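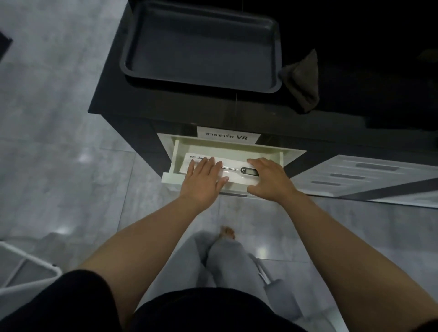

Last changed: June, by Malsha Talukder

4.3 Hand and object labels in drawer sequences

Zernoton's perception stage assigns each hand a side, a contact state and a target object. Drawers are the usual source of bad labels: the open drawer, a card lying in it and a small tool on the card share nearly the same depth. A thin probe thermometer resting on its card, gripped by one hand with the other laid flat over the stem, is a typical case.

1. Load the sequence and set the view to "head, downward."
2. Set the hand confidence threshold to 52. Lower values produce false hands on bare feet.
3. Mark the drawer as a container and set its state to "open." Do not merge it with the cabinet body.
4. Mark the card as a support surface. Draw its outline through the fingers where a hand covers it.
5. Mark the thermometer as one object, stem and body together. Select "thin part" for the stem.
6. Set the right hand to "grip," target "thermometer body."
7. Set the left hand to "flat contact." Add two targets, card and stem.
8. Run Check Contacts. A score under 57 sends the segment back to the queue.

Note: Text on labels and cards is stored as read. For Thai script, install the Burkville language pack before step 1. Partly covered lines are saved with the flag "incomplete."

Note: A dim display is not a reading. Leave the value field blank.

Caution: Do not run the planner export with the drawer state unset. The planner treats an unset drawer as closed and places the grasp target inside a solid body.

Export is limited to 800 segments per batch. Send schema errors to Karthik Pramanik with the batch log attached.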